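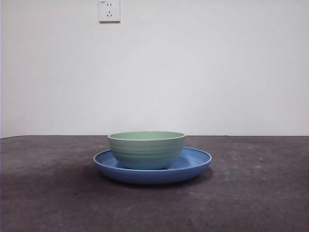
Gustus Kitchens, Drernbridge site
Dish room lead, evenings (2 openings)
Posted Thu 4 February

We run the dish room and tray line for the Calado office campus. Lunch and dinner, 2,160 covers on a busy day. In January we put in the first sorting arms on the return belt. They unstack bowls from plates, scrape, rack. People used to do all of that by hand, bent over the belt, whole shift.

So the job is different now and the old ad was no good. New one:

What you'd do
Keep 3 sorting cells running through dinner service. Clear jams. Pull anything the cell won't take (nested bowls that stick, chipped rims, cutlery hiding under napkins) and do those by hand at the side table. Check racks before they go in the washer. Log every stop on the tablet, even short ones, we do read them. Show new people the ropes.
Still some lifting. Still hot back there. Still wet floors, shoes are on us.

What you don't need
A degree. Coding. Any robot experience. Norbert Šimko does the programming and he's on site until close most nights. You need to be able to tell him what went wrong in plain words.

What helps
Time in a dish room or on a packing line. Being OK with noise. Steady hands. Noticing when something sounds off before it stops.

About the change, because people ask at interview
Nobody on the dish crew was let go when the cells came in. Hours were moved arround though, and two early shifts went away, and not everyone liked that. Rosário Mota went from scraping to cell lead and she'll be training you. Her list of complaints is on the wall by the lockers, a few are fixed, the belt speed one isn't yet. Wrist and shoulder complaints are down, boredom complaints are up a bit. We rotate everyone off the cells halfway thru the shift for that reason.
The cameras on the cells look at dishes. They are not used for timing staff, and that's written in the contract.

Pay and hours
Same grade as line cook. Evening premium on top. Paid training, meal each shift, bus pass. Five evenings, schedule posted two weeks out. Weekends off unless there's an event and then it's overtime.

To apply
Come by the loading dock entrance any weekday afternoon and ask for Matilde Magalhães, or call the kitchen office, ext. 363. Resume nice but not required. Expect a short chat and an hour on the floor with the crew, paid. Bring closed shoes.
Current Gustus staff at other sites, talk to your supervisor first then Matilde.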